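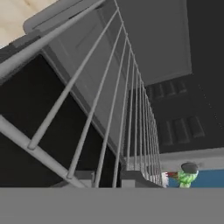 Ticket 348: Kirngate kitchen kit, toaster oven task scored wrong, wrist view pointing somewhere odd
Opened October 30, 2022
Product: Kirngate simulated kitchen kit (trial licence), Vana arm model
Status: Open, waiting on customer

Hi Zokon folks,

I'm trialling Kirngate to see if we want to buy seats for the lab, and I like it a lot so far (the counter marble is nicer than the one in my own kitchen!). I've got two problems with the toaster oven task and I can't tell if they're the same problem, so I'm putting both in here and you can split the ticket if you'd like.

Problem one is the score. I ran a batch of 2,000 episodes with the stock policy that comes with the trial and 11 came back as successes. I didn't expect miracles, but I sat and watched a bunch of replays and the arm gets that door open way more often than that. The log line for a failed one is always the same:

task=open_toaster result=FAIL reason=goal_state_not_reached

Problem two is the wrist camera. At home position I expected to be looking down at the counter, and I'm getting walls and ceilings and whatever else lives on the far side of the house. I rendered a few poses and most of what the policy is being fed has no counter in it at all.
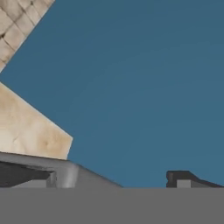 Attachment A: a lot of plain blue, tiles in the upper left corner, grey band along the bottom

What I've tried so far, in the order I tried it:

Restarted everything. No change, obviously, but you'd have asked.

Deleted the asset cache and pulled the Ghauri scene pack down again. It took most of my lunch and the result was the same.

Swapped the kitchen layout for the other one in the pack. Wrist view was still off, only now it was off in a different colour.

Turned off scene randomization. The score went up a hair and then back down on the next batch, so I'm calling that noise.

Set the door threshold by hand in the task config. This one did something – the log started printing a door angle, which it hadn't before, and the angle was zero the whole way through the episode. I then stepped through a replay with the main camera up, stopped on a step where the door is right down, and the printed angle was still zero.
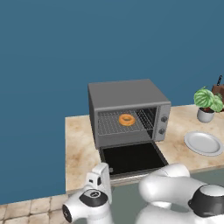 Attachment B: door down, ring-shaped pastry on the rack, gripper just in front of the door's left corner. Logged door angle: 0.0

So my guess is that the checker is reading some joint that isn't the door. There are two knobs on the control panel and I assume those have joints too, so maybe it's watching one of those? I went looking for the joint names and got lost in the nested files, sorry.

A couple of smaller things while I'm here. The pastry is called "food_03" in the object list and I'd love a real name, because our annotators are going to call it a donut or a bagel depending on who's had breakfast. And the docs say the trial includes the gripper swap feature, but I can't find where you pick the gripper. Is that a menu or a config thing?

I have to give our group a yes or no on the licence in February, so there's no panic, but I'd like to rerun the batch with a score I trust before I write anything up. Happy to send the full logs if there's somewhere to put them (they're too big for the form, I tried).

Thanks!
Rafia

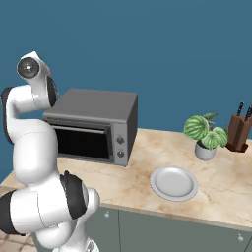

Reply from Noman Afridi, Zokon support

Hi Rafia,

Thanks for stepping through the replay, that saved me a good hour. Your guess about the checker is right. I loaded your config on my machine and the task is bound to the upper knob's joint, so the door can swing as far as it likes and the angle never moves. It comes from a naming change in the Ghauri pack that our trial build didn't pick up. In your task config, find the line that starts with goal_joint and change it to:

goal_joint: toaster/door_hinge

Save it and run a handful of episodes before you commit to a big batch. You should see the angle change as the door moves. You don't have to redo the old runs from scratch either – if you kept the state files, the rescore command will go through them with the new setting.

The wrist camera is a separate bug, so I've split it off and you'll get a second email. The short version is that the camera mount is using the old Vana wrist offset. Try this under the arm section and render the home pose again:

wrist_cam_offset: vana_v2

If you're still getting stairs and railings after that, send me the printed camera pose and I'll work out a manual one for you. I'd hold off on training anything from the wrist view until it's sorted.

On gripper swap, it's a config thing. Set end_effector to none and you get the bare flange, or put in one of the names from the grippers folder. The docs page still talks about a menu we took out, and I've flagged it to be fixed.

I've also put in a request for proper object names. For now you can add your own label in the object list and it'll carry through to the exports, so your annotators can fight it out among themselves.

I'll send an upload link for the logs in the second email. Could you include one of the 11 episodes that passed? I'm guessing the arm bumped the knob in those but I'd like to see it.

Cheers,
Noman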